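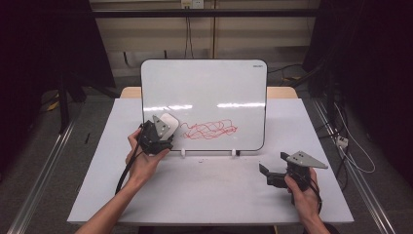

Whiteboard wiping, red marker, left gripper with the pad.

June 2023. Notes on the equipment list for the autumn budget.

I sat with the list from Hiwot Wubshet and tried to bring it in order. The request must be with Mireletti in September, so there is still time, but the quotes are slow to come and I prefer to have the numbers early.

Hand-held grippers. We have one pair in good condition. For the wiping task both hands are occupied, the left one with the pad and the right one near the table, so one pair means one person at a time. I want to ask for a second pair from Junorum. Hiwot thinks we should also take spare fin plates in the same order, and I agree. Shipping is 50 for any parcel, small or large, so two orders is money thrown away.

Cables. The present cable goes back along the forearm and it pulls a little at the wrist when the arm is stretched. Hokbridge has a softer one, 10 per piece. I put 9 pieces on the list. To check: does the connector fit without adapter? Their page does not say it.

Whiteboards. The small tabletop one is fine for the scribble task. It is very glossy and gives two bright stripes from the lamps, right across the middle. Adugna sells a matte board for 80. I would buy one only, compare for a week, and then decide about more. Maybe it is cheaper to turn the lamps first — try this before sending the order.

Consumables. Eraser pads and red markers. These were never in the budget before, people paid from their pocket and it was not fair. White crumbs are on the table in front of the board, so add also a hand brush.

Not on the list, after discussion: a second table. The floor space between the rails is limited and I don't see where it would stand. Move to next year.

Open points:
Junorum, ask for delivery time in writing.
Hokbridge, connector question (me).
Hiwot looks if the spare plates have the same hole pattern as ours.
Lamps, try a different angle with the old board.

I will put the totals in the shared sheet when the Junorum quote is here.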